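Okach Guest Room Inventory: README

This folder holds the furniture and fittings list for the guest rooms at Okach. It covers what stands in each room, where it goes, and what has been repaired or replaced.

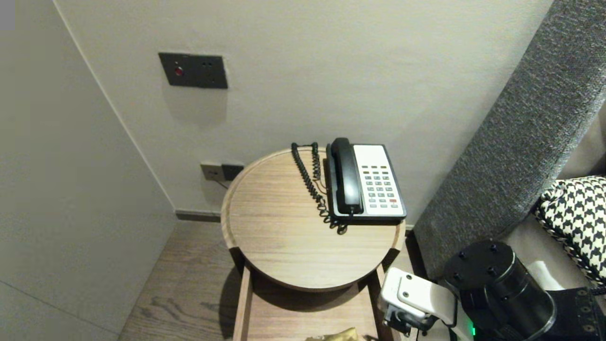

The list was started by Ute Sauerland as a paper notebook and typed up by Saron Wolde in January. Elisa Testa keeps the current version. It is used for three jobs: putting a room back in order after cleaning, ordering replacements, and settling what belongs where when things wander between rooms.

Last full check: Thursday, March 27, 2025

What is covered

The inventory covers 7 guest rooms in 2 buildings, Rao and Gitard. Rao is the older building and has the smaller rooms. Gitard was refitted later, and most of the upholstered beds are there.

Everything a guest can touch or use in the bedroom is listed. That means beds, headboards, side tables, chairs, lamps, curtains, cushions, bed covers, desk telephones, and wall fittings such as outlets and call plates. Bathrooms are not in this folder. Towels and bed linen have their own laundry list, which Lemlem Tufa keeps in the linen room.

Food, drinks, and anything left by guests are not inventory. If something of that kind turns up on a shelf, it goes to the front desk and does not get a line here.

Files

rooms.csv has one line per room: building, room name, floor, bed type, and the date it was last painted.

items.csv has one line per item. This is the main file.

repairs.csv has one line per repair, with the item code, what was done, and who did it.

words.txt is the list of words we use for items. Please read it before you add anything.

The 4 files are plain text and open in any spreadsheet program. Save them back as CSV. A copy saved in the spreadsheet's own format will sit in the folder looking up to date, and then someone will print the wrong one.

Columns in items.csv

code: Building letter, room name, item word, and a letter if there is more than one. Never reuse a code, even when the item has been thrown out.

item: The word from words.txt. Nothing else goes in this column.

description: Color, material, and shape in a few words. "Round, light oak grain, raised rim" is enough for a side table. "Nice table" is not.

place: Where it stands, as seen by a person standing at the foot of the bed and facing the headboard. Left is your left.

condition: good, worn, or repair. Leave it blank if you didn't check.

supplier: Only if known. Poltus supplied most of the side tables. Many older pieces have no supplier and the column stays empty.

note: Anything useful to the next person. Keep it short.

Words for items

Most of the early mistakes in the list came from several people using different words for the same thing. The words below are the ones to use.

side table: Any small table next to a bed. Do not write nightstand, bedside table, or end table. If it has an open shelf below the top, add "with shelf" in the description.

desk telephone: A corded phone. The handset and the coiled cord are part of the phone and do not get their own lines. If the cord is replaced, that goes in repairs.csv.

headboard: The upright panel at the head of the bed. Write "padded" if it is. A headboard has its own line even if it is screwed to the bed.

cushion: Decorative only. Sleeping pillows are on the laundry list. Give the pattern by name if you know it, such as houndstooth or stripe. "Black and white" alone fits more than one of our covers.

bed cover: The top layer that shows when the bed is made. Color only. The covers called light beige and cream in the old notebook are all entered as light beige now.

wall plate: Any plate on the wall with a button on it. Write the plate color and the button color.

outlet: One line per outlet, even when they sit side by side. Write the color. Maintenance wants to know which ones have been changed, and the color is the quickest thing to go by.

baseboard: Entered once per room, in the room notes. Not per wall.

How a side table should be left

This section was copied from Ute's notebook, with small changes.

The table goes against the wall, close enough to the bed that a person lying down can reach the phone. Don't jam it against the headboard. The fabric on the gray headboards is woven and it rubs.

The phone stands on the tabletop with the keypad facing up and the handset in its cradle. Lift the handset and listen for the tone, then set it back. Wipe the keypad with a cloth that has been wrung out well. No spray on the phone.

Let the coiled cord hang in its own curl. If it has twisted up on itself, unplug it at the handset end, let it spin out, and plug it back in.

Dust collects inside the raised rim of the round tables. Go around it with a dry cloth first and a damp one after. On oak grain tops use the mild soap. The lemon oil from the hall cupboard left a sticky ring on two tables in Rao and it took Gemechu Berhe most of a morning to get it off.

Clear the shelf underneath every time, and bend down to do it. It is easy to finish the top and walk away.

Check that cables run down behind the table and are not pinched between the back edge and the wall.

Beds and cushions

Make the bed first, then set the cushions. The patterned cushions go in front of the headboard. Every bed in Gitard with a gray headboard has a houndstooth cushion assigned to it. If the cushion is missing, look in the other rooms before marking it lost. They travel.

The padded headboards are vacuumed with the soft brush, top to bottom. Stains go in the note column with the date found. Do not try to wash them in place.

Checks

A full check is done 2 times a year. Print items.csv sorted by room, carry it from door to door, and mark the condition by hand. Type it in the same day. Elisa compares the new file with the previous one and asks about anything that has changed building.

Between full checks, only add a line when something new arrives or leaves. Small moves within a room don't need to be recorded.

Known problems

The paint dates in rooms.csv are from memory for the Rao building. Treat them as a guess.

Side tables bought before Poltus are described loosely. Several say only "wooden, round." They will be corrected at the next check.

Some wall plates are entered as "gray" and some as "dark gray." As far as we can tell they are the same model. We have not merged them, in case they aren't.

The supplier column has both "Poltus" and "Poltus tables." Use the first.

Outlets behind wardrobes have not been checked at all. Moving the wardrobes needs more than one person and we keep putting it off.

Condition is a matter of opinion. Gemechu marks things worn sooner than Saron does. If the two files disagree by one step, the later entry stands.

Changes

Side tables and phones are now separate lines. They used to be entered together as "table, phone," which made it impossible to replace one without deleting the other.

Headboards in Gitard were given their own codes.

The lamp list was folded into items.csv and the old lamp file was removed.

Who to ask

Item codes and the CSV files: Elisa Testa. Repairs and anything attached to a wall: Gemechu Berhe. Linen and sleeping pillows: Lemlem Tufa. The old notebook is in the office drawer, and Ute Sauerland can still read her own handwriting in it.

Comments

Saron Wolde
Could we add a column for phone extension numbers? I keep writing them in the note column and then there's no space for the note.

Elisa Testa
Yes, but put it in rooms.csv. The extension stays with the room when a phone gets swapped.

Gemechu Berhe
The mild soap is in the blue bottle now, same soap. Also please stop entering felt pads as repairs. I just put new ones on when they fall off.

Lemlem Tufa
I have a houndstooth cushion in the linen room with no tag. Whoever is short one, come and get it.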